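Nisport NP-4 Parts Kitting Bin Set
===

Part group: bench storage and kit presentation

The NP-4 set holds small electromechanical parts at the bench and presents them as a kit in a shared center tray. It suits low-volume assembly where each kit combines actuators, a round circuit board and one or more wire harnesses.

## Set contents

- 4 open-top plastic bins, yellow or orange
- 1 rectangular metal tray with rounded corners
- 80 precut tray liners, white

Bin color is chosen at time of order. Mixed colors are not supplied in one set.
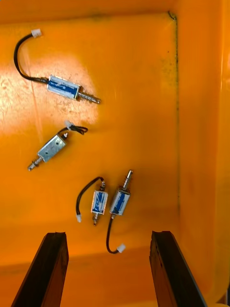
Bin interiors have a flat floor and a smooth, glossy finish, so parts can be slid to a wall and picked up from there. Items with a short lead and plug should be laid in a single layer. Four push-pull solenoids of this type, each with a spring on its plunger and a small white connector on its black lead, fit on one floor without stacking. Dust and grime collect first along the inner corner seams – wipe these with a damp cloth at each part change. Scuffing of the floor is normal and does not affect use.

## Layout

Place the bins in two pairs, one on each side of the metal tray. Keep one part type per bin. Circuit boards go in flat, component side up, and should not overlap. 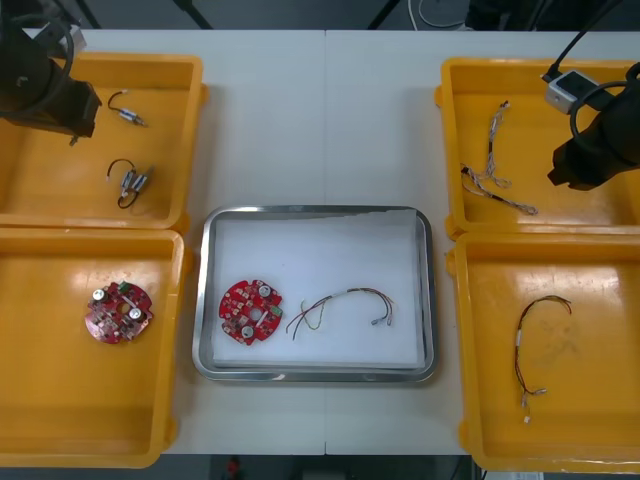 The center tray receives one kit at a time. Its liner lifts out for replacement and should be changed when marked or torn. Liners are not adhesive. If an edge curls, press it flat or fit a new one before loading.

## Wire harnesses

Harnesses take more floor area than their weight suggests. Load one or two per bin where branches are long. Lift a harness at a sleeve or other bound section, never by a single conductor, and let the free branches hang clear before moving it to the tray. 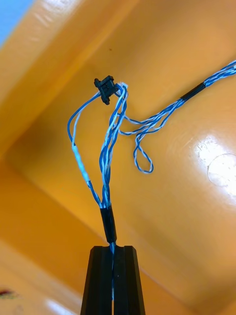
Twisted pairs with open loops catch on neighboring connectors. For these, the Stostholm divider (sold separately) splits the bin floor into 2 equal lanes.

## Loading order

1. Circuit board
2. Motors or solenoids, leads turned away from the board
3. Harness, connectors toward the near rim
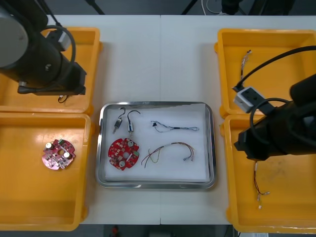 Check the tray against the kit card before release. Return surplus parts to their own bin.

## Ordering

| Item | Code |
|---|---|
| Full set, yellow | NP-4-Y |
| Full set, orange | NP-4-R |
| Liners, pack of 80 | NP-L80 |
| Stostholm divider | ST-2 |

Replacement bins ship in cartons of 42.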